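Sound is made when something shakes back and forth very quickly. This shaking is called vibration. A guitar string vibrates when it is plucked, and a drum skin vibrates when it is struck. The air next to it begins to vibrate as well, and the movement travels outward until it reaches your ears.

A concert hall is a building made for listening. The Tirndale Education Office prepared these pages for school groups who will visit the hall for the first time. Teachers may read them aloud or hand them out.

## What is an echo?

When sound meets a hard, flat surface, much of it bounces back. If it returns late enough for you to hear it as a second sound, you are hearing an echo. You may have heard one in a tunnel or near a cliff.

Sound travels through air at more than 300 meters each second. In a small room it reaches the walls and comes back so fast that your ears cannot separate the two sounds. In a large hall the trip takes longer, and the people who design the hall must plan for it.

## What is reverberation?

Reverberation is the sound that stays in a room after the musicians have stopped playing. It is made of many reflections arriving close together, so it is heard as one sound that slowly fades.

Slow choir music often suits a long reverberation. Speech needs a shorter one. If each word hangs in the air too long, it covers the next word, and the speaker becomes hard to follow.

## Which materials soak up sound?

Soft and fluffy materials, such as thick curtains, carpet and padded seats, take in part of the sound. We say that they absorb it. Stone, glass and smooth plaster reflect most of it.

People absorb sound too. A hall with 100 listeners in their seats does not sound the same as it did at the morning rehearsal. Our hall manager, Ailsa Buchanan, asks visiting players to remember this when they practice. The cellist Berenice Quintero played here in July and chose a slightly slower speed for one piece after hearing it with the seats filled.

## Why do corners matter?

Two walls that meet at a corner can send sound back toward the place it came from. Low notes are also often louder near a corner. Try walking slowly from the middle of a room to one corner while a friend hums a low note.
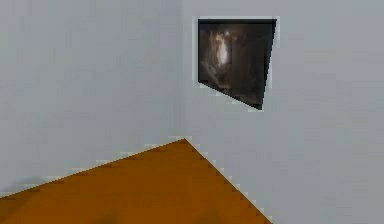
## Try it yourself

Ask an adult before you begin, and choose a time when you will not disturb others.

1. Stand in the middle of a room and clap once. Listen until the sound is gone.
2. Hang a thick blanket over a chair beside you and clap again.
3. Move to a bathroom or a hallway and repeat the clap.
4. Write down which place had the longest sound.

## Words to know

**Absorb:** to take in sound.

**Reflect:** to bounce sound back.

**Vibration:** a fast back-and-forth movement.

Text by Erhan Demirtaş. Checked by Rocío Carhuamaca. Last revised 2 November 2018.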